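4.2 Controller comparison

The earlier tests in Section 4.1 used the Plerkance controller only. We now compare it with the Grurnon controller on the same arm, with the same gripper and the same pick-and-place task. The task is to move a single piece from its start card to a named cell on the board.

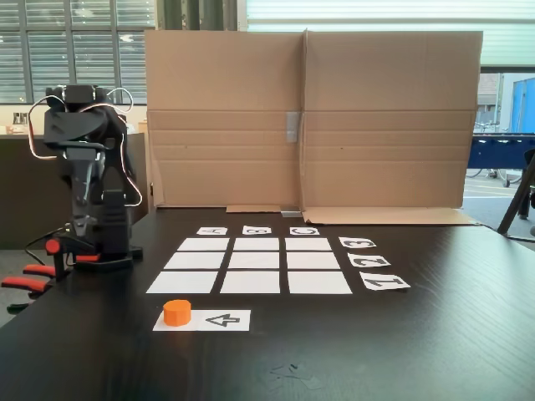
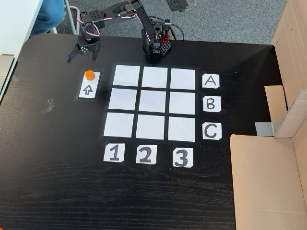 Figure 5. The board task from two viewpoints. In both views the orange piece is on the start card and the nine cells are empty.

Both controllers receive the same inputs: the joint positions, one color image from the side camera, one from the front camera, and the name of the target cell. They differ in how they send motion to the servos. Plerkance sends a new joint target at every control step and lets the servo firmware do the smoothing. Grurnon plans a short segment of motion, sends it as a block, and replans when the block is finished. A target is named by one letter and one number, matching the cards placed along two sides of the grid in Figure 5, so "B2" is always the center cell. The start card lies outside the grid, and every trial therefore includes a transfer of at least one cell width before the piece can be released. We kept the cardboard up for all trials with both controllers. Removing it changed the background enough to affect the side camera, and we did not want that mixed in with the effect of the controller.

Each controller was trained from the same set of 3,000 demonstrations, recorded by two operators using the Ekby leader arm. Demonstrations in which the piece was dropped and picked up again were kept. Training used a batch size of 16 and the same image size for both. We did not tune either controller beyond the settings given in Appendix B, apart from the Grurnon block length, which was set to 800 milliseconds after a short pilot. Longer blocks gave smoother motion, but the arm then reacted late when the piece shifted between the fingers.

A trial was scored as a success if the piece ended upright and fully inside the target cell. A piece touching the dark strip between two cells was scored as a miss, even when most of it was in the right cell. Scoring was done from the front camera by Ekene Ajayi, who was not told which controller had been running.

The two controllers failed in different ways. With Plerkance, most misses came at release. The fingers opened while the wrist was still settling, and the piece was set down on a strip or tipped over. With Grurnon, release was steadier, but the grasp was less reliable. If the first close was off center, the current block had to finish before the arm could correct, and by then the piece had often been pushed away from the start position. The Okoro wrist damper was fitted for a repeat of the Plerkance trials, and those results are reported separately in Section 4.3.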